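Tips from the Tarnton shed, part 3: getting an arm to tidy a bedside table

Filed under: Workshop, Cables, Things We Should Have Measured First

Dima Mansour and I have spent the winter teaching a robot arm to put small objects where they belong, a skill neither of us has mastered in person. Our arm is called Skudel. These are the tips we wish we had written on the wall in November.

Measure the reach with the gripper on. We measured without it, twice, and got the same wrong number both times, which felt like confirmation.

Choose a table with a rim. A remote nudged towards a plain edge ends up on the floor, and Skudel does not do floors. A raised lip gives the fingers something to work against and saves your knees. If your table has no lip, a strip of draught excluder stuck round the top will do until you find a better one.

Start with the dull objects. Remotes are good: long, light and hard to offend. Leave glasses of water until you trust the thing, then leave them a bit longer.

Mind the cables, all of them. The ones on the arm need enough slack to let the wrist turn and not so much that they trail over the furniture. The ones in the room want looking at too. A telephone with a coiled cord is a fine test of nerve, as a finger hooked through a coil will bring the whole phone along for the ride.

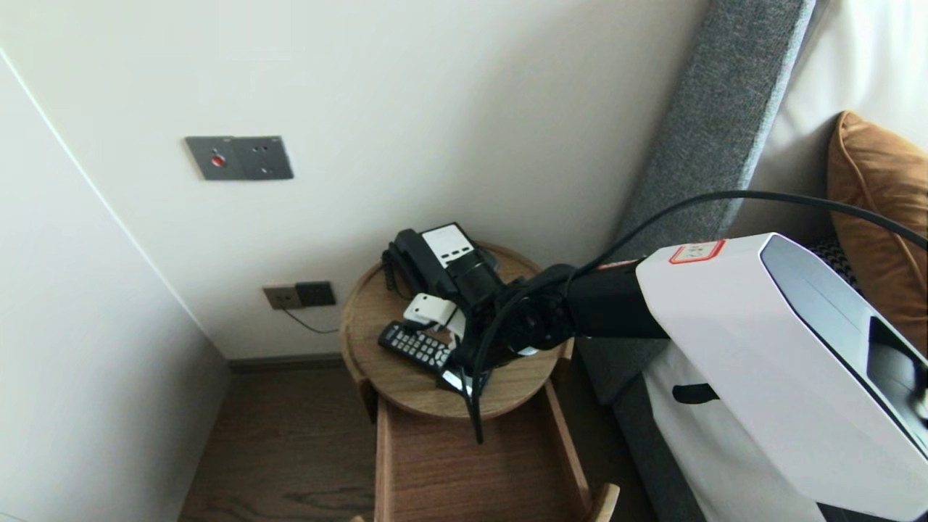 Gripper over the remote, telephone behind. Watch the cable hanging past the table edge.

Use proper hook-and-loop ties for the slack. Munther Khalaf swears by garden wire, and Munther Khalaf has replaced his cables 3 times.

Go slowly near anything soft. Bedding snags, and a pillow gives no warning before it joins in. We run at 10 per cent speed beside the bed and make tea while we wait.

Pale bits on the fingers would show up well against a black remote, so you can see what you are about to drop. Ours came off the Mirzaei printer in the shared workshop. Print spares. Up to 10 is sensible and still won't be enough.

Write down your settings. Our best grip so far is saved as number 357, and I have no idea what happened to the other 356, or whether they existed.

Next time: drawers, and why Dima has stopped speaking to one of them.

Posted 14 April 2023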